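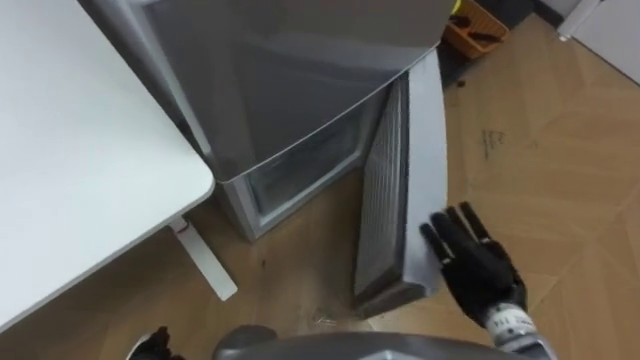
Galway, April

The Caldeira is a small silver-grey fridge that stands on the floor and comes up to a bit above knee height. I bought it to replace an older one that had started leaking on to the boards, and I have been using it daily for long enough now to say what it is like to live with. I paid for it myself. It cost 200 euro delivered, and the old one was taken away in the same trip.

I should say what I wanted it for, as that colours most of what follows. I have a full-size fridge at home. This one is for a work room, where it holds milk, lunches, a few cans and whatever somebody has brought in to share. Three of us use it most days. If you are furnishing a flat and need one fridge to do everything, some of my points won't matter to you and others will matter a great deal more.

Size and placing

Measure before you order, and measure with the door open. The cabinet itself takes up very little floor, but the door needs its full swing. I have it beside a white table, with the door opening on the side away from the table, and that works well. You can put a milk carton down on the tabletop while you move things about inside. Had the hinge been on the other side the table would have been in the way every time. The door can be changed over, according to the leaflet, but you need to tip the fridge back to get at the lower hinge, and then leave it standing before you switch it on again. I haven't tried it.

The bottom edge of the door sits close to the floor. On a smooth wood-effect floor it clears without touching. If you have a thick rug or a raised threshold strip nearby, check the gap, as there isn't much to spare. My colleague Shahla Safavi has the same model at home on carpet and had to put hers on a board.

There are two adjustable feet at the front. I turned one of them about half a turn and the cabinet stopped rocking. With the front slightly higher than the back the door swings closed by itself from about halfway, so I would leave it like that.

The top

The top is flat, grey and glossy. It looks smart when it is clean and shows every fingerprint when it isn't. A damp cloth takes the marks off and a dry one afterwards stops it streaking. I would have preferred a matt finish, especially at this height, where you are always looking down on it and the light catches every smear.

The makers say not to put a microwave on it. I have had a tray with mugs there at times and it has taken the weight without any trouble, but the gloss does scratch. There is already one fine line near the back from the tray being dragged.

The door

The door has a smooth pale silver edge and no sticking-out handle. You pull it open by the edge. I prefer this to the bar handle on the old fridge, which caught on coat pockets, but it does mean the seal has to be broken with your fingertips, and for the first couple of weeks the seal was stiff. Diarmuid Gallagher has arthritis in his hands and found it awkward enough to mention. It has eased since. Anyone with a weak grip should try one in a shop first.

The gasket is a grey ribbed rubber one. It seals well all the way round: I did the usual test of shutting a strip of paper in the door and tugging it, and it held at the top, bottom and both sides. The ribs are the weak point for cleaning. Crumbs and drips settle in the grooves, and a cloth goes over them without getting in. An old toothbrush with warm water and a little washing-up liquid does the job. I do it once a month and it takes five minutes.

Inside

There is one full shelf and a half shelf, both of which lift out. With the half shelf removed there is room for tall bottles standing upright. A two-litre milk fits in the door, just, and you have to put it in at a slight tilt. Three lunch boxes stack on the main shelf with space left for butter and a jar or two. A dinner plate goes in flat. A large pizza box doesn't, and I wouldn't expect it to.

There is a small ice box at the top. Treat it as a place for ice cubes and nothing more. I kept a bag of peas in there and they were soft at the corners after two days. It also needs defrosting by hand. I have done that once, by switching off at the wall, putting a towel down and leaving the door open for the afternoon.

Temperature

The dial goes from one to seven and is marked with numbers only, so a cheap fridge thermometer is worth having. On three, the middle of the main shelf settled at 4 degrees with the door kept shut. On a busy day, with people in and out for milk, it crept up to 6 and took a while to come back. I now keep it on four. On six the lettuce froze against the back wall.

Noise and running cost

It hums when the compressor is on and clicks when it goes off. You stop noticing the hum. The click is louder than I would like and I wouldn't want it in a bedroom. I had a plug-in meter on it for the first while and it came out at some 80 units of electricity over a year if usage stays as it is, a fair bit less than the fridge it replaced.

Others I looked at

The Varnomen was cheaper, but the one in the shop had a loose shelf and a door that didn't sit square. The Sendow had a better ice box and a proper handle, and if Diarmuid were the main user I would have bought that – it was out of stock for weeks when I needed one.

Complaints

The leaflet is poor. The drawings are tiny and the page on changing the door over shows a different model. The lead is also short, so plan for a socket close by. The bulb inside is dim and lights the top shelf only.

I would buy it again for the same room at the same price. Four out of five, with the mark lost for the stiff seal and the click. The guarantee is two years, and you have to register the serial number within 28 days, so do it before you throw out the box.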